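Ticket 678: Drawer state assigned to the wrong compartment in wrist view
Product: Sterkudico perception service
Component: drawer state estimator
Reported by: Flor Condori, Brurska Manipulation Laboratory
Assigned to: Vojtěch Kubíček
Opened: June 2020
Priority: High
Status: Resolved, pending release

1. Summary of the report

The drawer state estimator labels each compartment of a storage organiser as closed, partly open or open, and passes the result to the Rengifo task planner. In sessions recorded at Brurska with two hand-held grippers, the label is in some cases attached to the wrong compartment. The error affects the wrist views. When the same part of the session is processed from the head view alone, the compartment is identified correctly in most cases, although the opening distance is then less exact.

The reporter processed a batch of 269 episodes. In 44 of these the planner received a state for a compartment in the bottom row when the drawer that had been moved was in the row above. The planner has no means of detecting this. It accepts the state, generates a closing motion for the bottom row and marks the plan as valid. No motion has been executed on hardware from the affected episodes, and the reporter has been asked to keep it so until this ticket is closed.

2. Configuration

The organiser model used by the estimator has nine drawers in three rows and three columns, numbered from the top left. Row and column are fixed by the yellow frame members and not by the drawers themselves, which are transparent and give weak edges. The frame geometry was entered by hand from measurements taken at Brurska and was checked again for this ticket. It is correct.
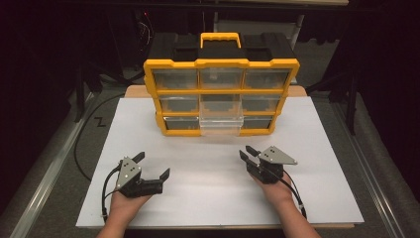

Head view of the work area, with the organiser and both hand-held grippers.

The head view has the complete grid in sight and gives the estimator all four sides of the frame. Under these conditions the fitted pose is stable. The one weakness noted by the reporter is that small extensions are hard to judge from the front. A drawer whose lip comes only slightly past the frame, as the bottom centre one appears to, may be returned as closed or partly open in successive images. This was already known and is covered by the hysteresis setting. It is not the fault reported in this ticket and the setting should be left alone.

3. Steps to reproduce

a) Load the affected episode in the Bokis log viewer and select the wrist stream only.
b) Start the estimator with the standard organiser model and the default fitting options.
c) Advance to a point at which the gripper is low over the table and the upper part of the organiser is outside the view.
d) Compare the compartment index in the state panel with the index obtained from the head stream.

The fault is present if the two indices share a column and differ by one row. In a smaller number of cases the column differs as well. The reporter has attached the complete list of affected episodes, with the first bad image of each.

4. Log of the investigation

Entry by Vojtěch Kubíček

Reproduced on the first attempt using the list supplied. The index changes suddenly as the gripper is brought down. There is no gradual drift in the fitted pose beforehand, which argues against a calibration fault. The calibration files were compared with the set stored after installation and show no difference.

Entry by Vojtěch Kubíček

Time alignment was examined next. The wrist stream in the reporter's installation trails the head stream by 86 milliseconds. The offset is constant and is properly declared in the session header, but the estimator was found to be applying it twice when both streams were loaded together. This has been corrected as a separate change. It improves agreement on the opening distance while a drawer is in motion. It has no influence on the row error, which remains when the wrist stream is processed alone.

Entry by Fumiko Nomura

I was asked to review the fitting stage. The frame fit searches for horizontal members and numbers the rows from the highest member it finds. If the top of the organiser is out of view, the stage falls back on the lowest member and numbers upwards. That fallback is sound. The problem occurs afterwards, when the estimator looks for drawer lips and assigns each one to the compartment whose front face it overlaps most in the image.

For a drawer that is closed, the overlap rule is adequate. For an open drawer seen from low down and to one side, it is not. The drawer then covers part of the row beneath it, and most of its outline may fall on faces that do not belong to it.
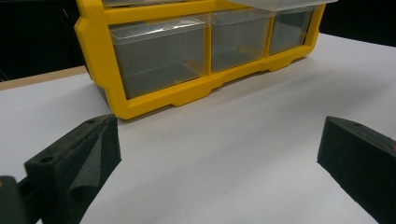
The overlap rule gives the greatest weight to the compartment underneath, finds a lip well forward of the frame plane, and reports that compartment as open. The true compartment, most of whose face is outside the view, receives no state and keeps its last value. The planner therefore sees one drawer open in the bottom row and the drawer above it still closed, and both statements are false.

Where the organiser stands at an angle to the gripper, the projecting lip can also reach sideways beyond the outer post. A lip in that position overlaps two compartments in the lower row, and the choice between them depends on very small differences in the outline. This accounts for the cases in which the column is wrong too.

Entry by Vojtěch Kubíček

Agreed. A trial was made with a higher minimum overlap, in the hope that doubtful assignments would be dropped. The number of wrong assignments fell, but a large number of correct ones were lost with them, and the planner began to request repeat views. The trial has been withdrawn.

Entry by Kiran Kandpal

From the planning side, I would ask that a missing state be reported as missing. At present Rengifo cannot tell a compartment that has been observed as closed from one that has simply kept an old value. A validity flag already exists in the message format. It has never been filled in by the estimator and is always sent as true.

5. Cause

Two faults were found in the state estimation stage, in addition to the double time offset described above.

The first is the assignment of drawer lips by overlap in the image. This ignores depth and is unreliable whenever an open drawer hangs over the row below.

The second is the validity flag, which is set to true for every compartment whether or not the compartment can be seen.

Reflections on the clear drawer fronts were considered as a contributing cause. A bright streak along a lip can shift the detected edge, and this was visible in several of the listed episodes. The shift was too small to move the lip into another row and no change is proposed.

6. Correction

Each lip is now traced back along the direction in which the drawer slides until it meets the plane of the frame. The compartment is taken from the point at which the trace passes through that plane. The sliding direction is known from the fitted frame pose, so no further measurement is needed from the user.

If the trace leaves the image before it reaches the frame, the compartment is not guessed. The state is marked as not valid, and the head view is used when one is available within the permitted time difference.

The validity flag is now filled in for each compartment separately. Rengifo has been changed to refuse a closing motion for any compartment whose state is not valid, and writes a line to the planning log when it does so.

7. Verification

The full batch was processed again with both changes in place. None of the listed episodes now shows a row or column error. In a few of them the state is marked as not valid for a short period while the gripper is at its lowest, and it recovers as soon as the frame member above the moved drawer comes back into view. The reporter has reviewed these periods and accepts them.

Processing time per image has not changed by an amount that can be measured on the reporter's computer.

8. Action required from users

Installations that process head and wrist streams together should apply the time offset correction now. It is available as a patch and does not require the organiser model to be entered again.

The assignment and validity changes will be included in the September release. Sites that depend on the old behaviour of the validity flag should inform the support desk before then. Stored state files produced by earlier versions should not be used to generate closing motions. They may be kept for other purposes, but the estimator must be run again before they are passed to Rengifo.

Users who have written their own organiser models are asked to confirm that the sliding direction of every drawer is declared. Models without this entry will load, and will return all states as not valid.

Comments

Arnulfo Betancur
We use a model with two drawer depths in one frame. Does the trace assume equal depth across the row, or is it read for each drawer?

Vojtěch Kubíček
It is read for each drawer. The depth only limits how far forward a lip may be accepted, and a missing value is replaced by the depth of the frame.

Flor Condori
The patch for the time offset is installed and the two streams now agree in Bokis. Please note that the viewer must be restarted before the state panel shows the new values.

Arnulfo Betancur
Thank you. Our models did not have the sliding direction declared for the lower row. It has been added.

Contact the support desk | © Sterkudico Support | Back to top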